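夹爪多夹了6毫米
2018年4月13日
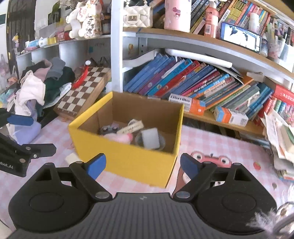

张开的手持夹爪，前面是装着游戏手柄等东西的黄色盒子。

这篇文章我写了三个晚上。中文不是我的母语，技术的词我查了字典，如果有用得奇怪的地方，请在留言里告诉我，我会改。

先说结果：我们从一月开始录的3,000条示范里，有2,000条的开合数值是错的。错的量很小，最多6毫米。可是对于一个要拿东西的机器来说，6毫米可以是“拿住”和“压坏”的差别。

我在一个小的团队里做数据的工作。我们想让一台机械臂学会整理家里的桌子：把小的东西放进盒子，把盒子推到旁边，把布叠好。方法是人拿着手持夹爪做一遍，系统记录手的位置和夹爪的开合，然后用这些记录训练模型，最后模型在真的机械臂上运行。机械臂是Driltum的，放在Quintanilla那边的实验室，我每个星期坐火车去两次。录数据的软件叫Stisto，是我们自己写的，名字没有什么意思，是当时随便取的。

开始出问题的是一个装鸡蛋的动作。鸡蛋是塑料的，里面空，壳很薄。模型在仿真里做得很好，到了机械臂上，它走过去，对准，合上，然后“啪”的一声，鸡蛋扁了。我们换了一个新的，又扁了。那天我们一共做了17次，压扁了很多，剩下的几次是机械臂自己报过载，停在半路不动。

我的第一个想法是力的上限设得太高。这个想法很自然，我到现在也觉得应该先看这里。我们把上限调低，鸡蛋不扁了，但是机械臂拿不住木块，木块掉在桌上，滚到地上去。调高一点，木块拿住了，鸡蛋又扁。我们这样来回调了一个下午，得到的只是一张很长的表格和不太好的心情。

第二个想法是模型没有学好。同事把训练重新跑了一遍，用了更多的步数，等了一夜。结果一样，甚至可以说更坏一点：它现在压得更坚决了。学得越好，压得越准，这件事本来应该提醒我，可是那个时候我没有想到。

然后发生了一件我不喜欢写的事。

那天早上我一个人在实验室。机械臂报过载，停住，两个手指夹着一个塑料杯子。按照规定，我应该先按急停，确认控制器断开，再用手柄把夹爪慢慢打开。我按了软件里的“停止”，看见画面上是灰色的，就伸手去拿杯子。软件的“停止”只是让程序不发新的命令，控制器还保持着最后一个目标。杯子一歪，从两个手指中间滑出来，中间空了，夹爪就继续往它的目标走，夹住了我的食指。

不严重。指甲下面青了一块，疼了两天，没有去医院，只用了冰袋。但是在夹住的那个时间里，我的另外一只手够不到急停按钮，按钮在桌子的另外一边。我用膝盖顶着桌子，身体转过去，用手肘按到了。大概很难看。我坐在地上休息了一会儿，然后给团队写了邮件，把经过按照时间写清楚。写邮件的时候我很想把“我伸手”写成“手进入了工作区域”，后来还是改回了“我伸手”。

写那封邮件有一个好处，就是我必须把目标值抄下来。夹爪夹住我手指时，目标开合是负的。负4毫米。我看了很久。夹爪完全合上是零，没有比零更合上的位置。模型从哪里学到一个负的数呢？

我回去看训练数据。以前我看的都是平均值和曲线的形状，形状是漂亮的：打开，靠近，合上，停一会儿，再打开。这次我只看每条记录的最小值。从一月开头的记录，最小值在零附近，有一点噪声，这是正常的。到了某一天之后，左手那个夹爪的最小值变成负的，有时候是负2，有时候是负5，最大的一条是负6。右手的一直正常。

后来我用很笨的办法确认。我把左手的夹爪放在桌上，旁边放一把游标卡尺，开机，打开到卡尺的20毫米，读Stisto的数字：14.3。再关机，再开机，同一个位置：20.1。再来：16.8。每次开机，它说的话都不一样。

原因在归零。我们的手持夹爪开机时要归零一次，软件把开机那个瞬间的位置当作“完全合上”。所以规定是：开机之前用手把它捏紧。这条规定写在我们的操作说明第二页，是我写的。可是录数据的人通常是两只手各拿一个夹爪，右手的先开机，左手的后开机，而开左手的电源要用右手的手指，右手已经拿着东西了。你可以想象：他用左手握着，松松的，用右手空出来的一个指头去按开关，左边的夹爪就张着一条小缝归零了。之后它真正合上的时候，数值就比零更小；它张开的时候，数值也比真的小。

我自己也试了，按照平时的速度，不特别小心。第三次就张着缝归零了。我写的规定，我自己也做不到。

软件里本来有一个检查，如果数值小于零就显示警告。这个检查在一月被我关掉了。理由记在提交的说明里，只有一行：“警告太多，先关掉。”我记得那天。传感器有噪声，合上的时候数值在零的上下跳，每一条都弹出黄色的框，录数据的人抱怨，我也觉得烦。我应该把门限改成负1毫米，改这个只需要一分钟。我选择了更快的方法，然后忘记了“先”这个字。

如果各位读者的代码里也有“先关掉”，我建议今天搜索一下。

接下来是怎么处理那2,000条。团队里有两种意见。一种是全部不要，重新录。另一种是修正：既然每次开机的偏差在一段时间里不变，那么只要在同一段里找到一次真的完全合上的动作，就能算出偏差，再加回去。

我支持第二种，不过做起来比说起来麻烦。很多段里根本没有完全合上的动作，因为夹爪里总有东西。比如拿布的时候，布的厚度是多少？叠一层和叠三层不一样。拿毛绒玩具更难，它软，捏下去多少都可以。有用的是硬的东西。我们的桌子上有一个积木，边长我用卡尺量过，凡是夹过积木的段，偏差可以算得很准。没有夹过积木的段，我去看视频，找夹爪空着合上的时刻，有些人有一个习惯，在两个动作中间空夹一下，像理发师剪空气那样。我以前觉得这个习惯不好，在培训时说过请不要这样做。现在我很感谢他们没有听我的。

看视频看了五天。夹爪上的摄像头离东西很近，两个蓝色的指垫总在画面下面，所以张开多少其实用眼睛也看得出来。我一边看一边想，数据和图像一直放在一起，图像里指垫明明还分得很开，旁边的数字却说快合上了。只要有一次把两个并排看，就会发现。我们的检查工具Plullier可以把它们并排显示，我打开这个功能，字太小，我把字改大了。这个改动比前面所有的工作都简单。

最后，大部分的段修正了，修不了的就放弃，放在一个单独的文件夹里，没有删除。桌子比较乱的那一类损失最多。我觉得可惜，那一类录起来最慢，东西多，夹爪的手臂常常碰到盒子的边，要绕过去，对手腕也不好。但是不确定的数字放进训练里，以后谁也说不清楚。

重新训练以后，我带着一袋新的塑料鸡蛋去Quintanilla。第一个，拿起来了，没有扁。第二个掉了，夹得太松，不过那是另外一个问题，和指垫的灰尘有关系，用酒精擦过就好一些。木块也拿得住。目标值的最小值现在是零点几，没有负数。我把力的上限留在比较低的那一档，没有调回去。

下面是我们改了的地方，也许对做同样事情的人有用：

开机之后软件要求空夹两次，两次的最小值相差超过1毫米，就不让开始录。

小于负1毫米，录制直接停止，不再弹黄色的框。框是可以被关掉的，我已经证明过了。

每条记录里保存归零的时间和当时的原始读数。以前只保存算好的结果，所以偏差从哪里来，要靠猜。

机械臂的控制器拒绝一切小于零的目标。这一条应该在第一天就有。

软件里的“停止”改名叫“暂停程序”，颜色也不再是红色。红色只留给真的急停。

急停按钮现在有两个，桌子两边各一个，坐着和站着都够得到。取卡住的东西之前必须按下去，等控制器的灯灭了再伸手。我在机械臂旁边贴了一张纸，写着这句话，第一版有一个错字，同事看见笑了，帮我改好。纸还是那张，改的地方是用蓝色的笔写的。

还没有解决的是硬件的归零。比较好的办法是换一种断电以后也记得位置的传感器，那样就不需要每次开机都归零。我问了价钱，也问了尺寸，现在的外壳放不下，要重新画。画外壳我不太会，正在学，进度很慢。另一个办法是在手臂根部装一个很小的限位开关，合到底的时候碰一下，软件就知道这里是零。我在面包板上试了一个，能用，但是手一抖它会碰到两次，要加滤波。

有人在上一篇下面问我，左手和右手的夹爪是不是一样的型号。是一样的，所以我一开始怀疑左手那个坏了，还把它拆开过，螺丝都是紧的，线也好，装回去的时候多出来一个垫片。垫片现在还在我的抽屉里，我没有找到它应该在的地方。如果有人拆过类似的夹爪，知道左边的轴下面应该有几个垫片，请告诉我。

手指已经好了，指甲上还有一点深色，正在慢慢往外长。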